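3.2 Storage conditions and container choice

Households in the two study towns, Lisow and Jiretitz, were asked how they kept small items they used less than once a week: spare buttons, batteries, game pieces, sewing supplies, keys without a known lock. We recorded the type of container, where it was kept, and how long it took a member of the household to find a named item. The survey opened in July and the last form was returned on Mon 11 November. In all, 1,046 containers were entered in the register.

Containers were sorted by wall type into clear, frosted and opaque. Soft and rigid containers were kept apart within each type, as earlier work in Nultwood had mixed the two and could not say whether people were responding to the walls or to the shape. A container counted as soft if it could be folded flat by hand without tools. Fabric edging did not change the class – a bag with clear panels and cloth trim was entered as clear and soft.
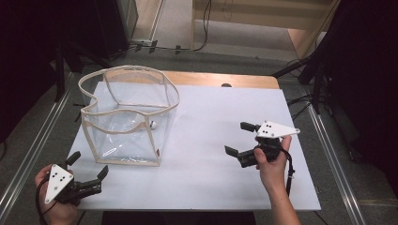

Figure 4. Clear soft container with beige fabric trim, open at the top, with a small white ball inside.

Clear soft containers were the least common type in Lisow and the second most common in Jiretitz. Part of the gap comes from housing. Homes in Jiretitz are smaller and have fewer built-in closets, and residents there more often stored things on open shelves. Several people said they bought clear bags so they would not have to label them. In Lisow, where most storage was behind a door, labels were used on 39 percent of containers and wall type seemed to matter less to the people we spoke with.

Search times were taken with a stopwatch, starting when the item was named and stopping when it was in the person's hand. Each household did 15 searches. Items in clear containers were found faster in both towns, but the difference shrank once a container was more than half full. Past that point people tended to tip everything out, whatever the walls were made of. We did not time how long it took to put things back, although many households brought this up as the real cost of a full box.

Rigid containers raised a separate problem. They stack well, and stacked containers are opened less often. In nearly 35 households the lowest box in a stack had not been opened since the family moved in. Clear walls did not help much here, since the boxes were usually pushed against others on three sides. 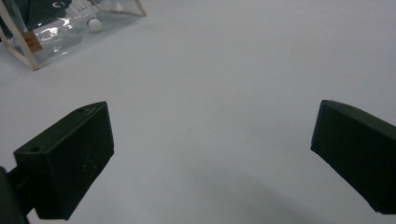
Figure 5. Transparent plastic box on a white tabletop.

We also asked where people sorted their things. The kitchen table was the usual answer, followed by the bed and the floor. Respondents who sorted on a plain, light surface reported fewer lost pieces, but this is self-reported and we give it little weight. The Ross scale of household clutter was filled in at the same visit, and those scores are treated in Section 3.3 together with household size and length of residence.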